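Folard Prize

September, by Zlata Levchenko 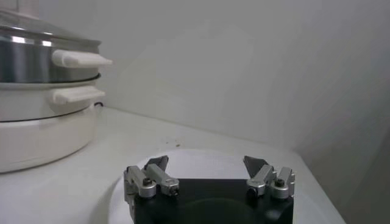 Advertising and marketing awards

The Folard Prize is a yearly award for advertising effectiveness, run by the trade publisher Ekimus. It is open to agencies and in-house teams, and claims to reward campaigns that sold something. How far it does so is disputed.

Entry and judging

Each entry costs 598 pounds, with a further charge for every extra category. There are 39 categories, several of which overlap. "Best Use of Insight" and "Best Insight-Led Work" have twice gone to the same campaign. Ekimus says it receives 4,000 entries a year but has never published a list, and the figure does not separate single campaigns from those entered many times over.

Judging is done by a panel of 200, most of them employed by agencies that also enter. Jurors must leave the discussion when their own work comes up. Their scores are not released.

Evidence of results

Entrants supply their own sales figures. These are described in the rules as "verified", which in practice means signed by a client. The research firm Asteo was hired to check a sample of the winning papers, and its report was shown to sponsors only. A short summary said that standards were "broadly sound", without saying what had been tested.

Criticism

The agency Boonyarit stopped entering after winning the top prize, saying it could trace no new business to it. It came back two years later. Supporters argue that the prize has made agencies take measurement more seriously, though the evidence offered for this comes mainly from past winners.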